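Section 9. Putting loose sheets into the binder

Use this section when the pages of your Gedard guide arrived loose, or when new sheets were sent to you after September.

Before you begin

Clear a flat table and put down a mat, so the paper does not slide. Keep drinks away from it. You will need the ring binder, all the printed sheets and one coloured pencil.

Steps

1. Open the binder and lay it flat, with the rings on your left side when you are reading.

2. Put the loose sheets in a pile at the back of the table. It is no problem if they are not straight yet.

3. Take out the sheets with drawings and keep them to one side. They go in last, after page 284.

4. Sort the text pages by the number in the bottom corner. Work with 10 pages at one time.

5. Open the rings with both hands. Put the pages on and check that every hole is on its ring.

6. Close the rings slowly.

CAUTION: The rings close with force. Keep your fingers at the outer edge of the paper.
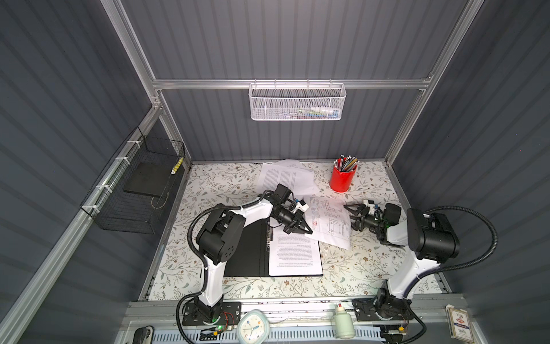
Figure 2. Open binder with text pages, loose sheets behind it and a diagram sheet to the right.

7. Add the drawings. If a drawing has red markings, do not copy over them with pencil.

8. Turn all the pages once from front to back. If one is catching, open the rings again and move it.

Note: If a page is missing, please write to Wenche Westerberg at the Nestisthorpe office and give the page number and the colour of your binder.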